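Começamos a comparar duas garras no braço da Nomura: a Tedulier, de dedos paralelos, e a Ultley, a vácuo. Vou postando por aqui.

Tedulier: 413 pegas na primeira rodada. Erra pouco em caixa rígida. Em saco plástico fino, escorrega.

Ultley: ciclo 8% mais rápido, mas perde vácuo em embalagem enrugada. Troquei as ventosas em junho e melhorou um pouco.

O controlador é o mesmo nas duas, um Nudton. Velocidade limitada a 70% por enquanto.

Agora a parte das caixas azuis na esteira de roletes. A garra preta fica no alto, à esquerda.

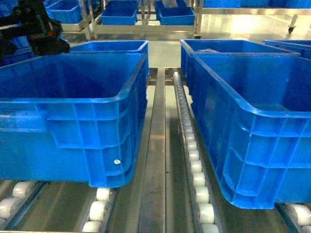 Dá para trocar de garra sem recalibrar a câmera?

Se a câmera fica presa ao punho e não sai do lugar, basta atualizar o ponto da ferramenta. Levo 10 minutos.

Amanhã cedo rodo de novo com a Ultley.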